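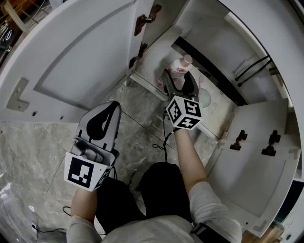

Selling papers at auction: speaker notes
Talk for the Astthorpe local history group, 7 p.m. start, questions at the end

Opening

Thank them for having me. Say up front that I catalog letters and manuscripts for small sales, so most of what I handle goes for the price of a used bicycle. The big results in the news are a different trade.

Tonight is the Dotorano letters. Fourteen letters, one writer, all to the same seed merchant. They came to us at Lemorier in a shoebox along with some receipts and a broken pair of glasses.

Where they came from

The family had them in an attic for two generations. No one had read them through, as the handwriting is small and half of them are in Italian. The seller wanted to know if they were worth the postage.

Explain provenance here. Keep it short. It means the chain of owners from the writer to the person selling. For these we had the merchant, his daughter, then a house clearance, then the seller. The clearance is the weak link. We found a receipt for it, and that went in the catalog.

Pass round the photocopy of letter 3. Ask for it back.

How we checked them

Paper first. Hold it to the light and look for a watermark. Two of the letters have the same mark, and it matches the paper used for the receipts in the box.

Then ink. Iron gall ink browns with age and can eat into the paper. Don't go into the chemistry unless asked.

Then the content. Weather, prices, a late delivery of bulbs. Forgers tend to write about famous people. This writer complains about freight charges for three pages. 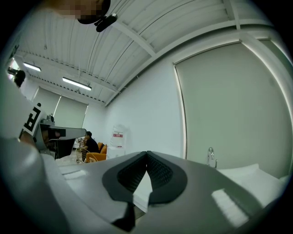
Read the passage about the freight charges aloud. Slow down for the part about the wet sacks.

The estimate

Explain low and high estimate. Explain reserve: the lowest price the seller will take, kept private. People mix these up every time, so say it twice.

We split the letters into 2 lots. Looking back I would have kept them together. The second lot had all the good botanical content and the first one struggled.

The sale

The first lot sold to a bidder in the room, just over its reserve. The second had two people on the phone and went to De Haan, a dealer we see at most of our sales, for $760. That is the hammer price. The buyer's premium goes on top, and the seller's commission comes off the other side. Put the sum on the board if there is one.

If anyone asks what the first lot made, the seller has asked us not to say.

What to do with your own papers

Don't use tape. Don't laminate. Take out paper clips and pins if they come away easily, and leave them if they don't.

Keep the envelopes. A postmark can date a letter that has no date on it.

Keep things in the order you found them and write down where that was. Pencil only, on a separate sheet.

Get a second opinion before selling. A county archive won't value anything but will often tell you what it is.

Questions

Likely ones: insurance, copyright, scanning. On copyright, owning the letter doesn't mean owning the right to publish it.

Collect photocopy. Leave cards by the door.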